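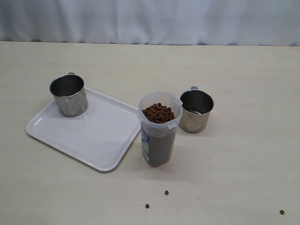 Unit 4: Portioning, Carrying and the Stray Piece
Course handout, Small Animal Boarding and Kennel Care
Comdale Evening Program, spring term, updated May

Read this before the practical. The practical is easier if you have read it, and you will be asked to do things in an order that makes no sense otherwise.

4.1 What is on the table

Each place gets a tray, two steel mugs and a clear container. Kibble will be supplied, and some of it will get away from you. The tabletops are pale on purpose. Brown kibble shows up on them beautifully, as does everything else you do wrong.

The mugs are ordinary drinking mugs. They hold up to washing, they do not take on the smell of fish meal the way plastic does, and a dropped one can be picked up and washed again. Once a mug has been used for feed, it stays a feed mug. Please do not make coffee in it. We have had this conversation with two separate groups, and both times the coffee drinker was very sure it had been rinsed.

4.2 Level, heaped and "a cupful"

Owners will tell you their dog gets a cupful. Ask which cup. For one owner it is a measuring cup, for another a souvenir tumbler, and for a third it is whatever was in the bag the last time they looked.

In our own test with the Heneo adult blend, one feed mug filled level came to 100 grams. Filled "level" by a student in a hurry, it came to 103, and nobody minds that. Heaped, it gets out of hand quickly. Write down grams on the feed card. Words such as "generous" and "normal" have no place there.

For the Bitar small breed blend, the pieces are smaller and pack tighter, so weigh a fresh mug before you trust your eye. Do this again when you open a new bag.

4.3 Order of work

1. Wash and dry your hands. Dry properly, or the kibble will stick to you and go home in your sleeve.
2. Set the tray down flat and leave it where it is. People love to straighten a tray after it has been loaded.
3. Put the scale at zero with the empty mug on it.
4. Fill, weigh, adjust. Take out with the scoop, never by tipping.
5. Stand the full mug on the tray, handle where you can reach it.
6. Close the container before you carry anything. A Zolo lid clicks at all four corners – three clicks means you are going back.
7. Look at the tabletop, then the floor.

4.4 Strays

A loose piece on the table goes in the waste. It does not go back in the container, and it does not go to the dog who happens to be looking at you, who is on a diet and knows how to look.

Does one piece matter? For a Labrador, hardly. For a small dog on a strict allergy diet, a single piece of the wrong food can cost the owner weeks of careful work. Our daily ration for the practice case is 70 grams, and the sheet assumes it is the right 70 grams.

4.5 Where the tray goes

Keep the tray clear of the table edge, with cup handles pointing inward. A handle that sticks out over the aisle will be found by somebody's apron. Phones, bottles and computer things stay off the feed table altogether.

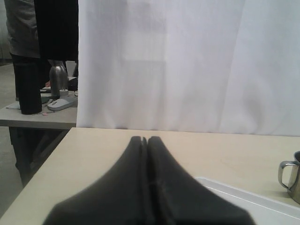 Tray and cup at the right-hand side of the feed table, with the second table to the left of the curtain.

4.6 For next time

Fill in Worksheet 4 for the practice dog. The yearly bill for feed on the sheet is 379 dollars. Work out what it becomes if every meal is heaped, and bring the number with you. Show the arithmetic, including the bits you crossed out.

Bring your own apron. The spare ones are all size large and smell of liver treats.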